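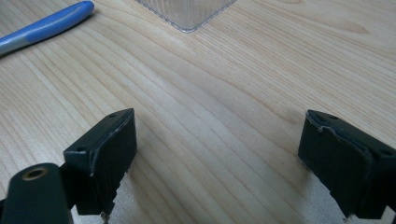
The tabletop, with the smudge toward the upper right

Is this brown mark part of the wood or a stain I should be sanding?

Asked by Oleksandra Harasym, Thursday

Hi all! I picked up a secondhand table in November and I love it to bits – pale blond wood, long wavy grain, a bit of a soft sheen when the light hits it. The seller said it came out of a café in Flurham and had been oiled "now and then", whatever that means.

My question is the faint brownish smudge. I've wiped it with dish soap and warm water twice and it hasn't budged. My sister swears it's a coffee stain and wants me to go at it with sandpaper. I'm leaning toward a knot. It feels smooth, no dip, no bump. I paid 40 dollars for the thing so it's not the end of the world if I mess it up, but I'd like to keep it nice (I eat there, work there, fold laundry there, everything).

Also, what do I put on it afterward? I have half a can of Goron oil in the garage from the cutting boards.

3 answers

tablesaw_lynn
Looks knotty to me too, going by the photo. Easy check – put a drop of water on it and one on the clean wood next to it, and look at them after 2 minutes. If both spots behave the same, leave it alone! Please don't sand one little patch, you'll get a pale dish in the top and it'll bug you way more than the smudge does. I did that to my mother's sideboard and had to redo the entire top.

If you do sand, do the whole surface, always with the grain, and finish fine. The Goron is okay if the can hasn't gone gummy. Thin coat, wipe off everything extra, leave it overnight. And lay the rags out flat outside to dry, don't ball them up, oily rags can catch fire on their own.

pdx_marty
lemon juice and salt. works on everything

De Smet fan
I'd skip the lemon, it can bleach a spot lighter than the rest. I use De Smet wax on mine over the oil, buffed with an old T-shirt. Lollix makes one as well but I found it sticky in summer. Is the underside finished? If it's bare, try whatever you buy down there first. Mine came out a lot yellower than the can showed.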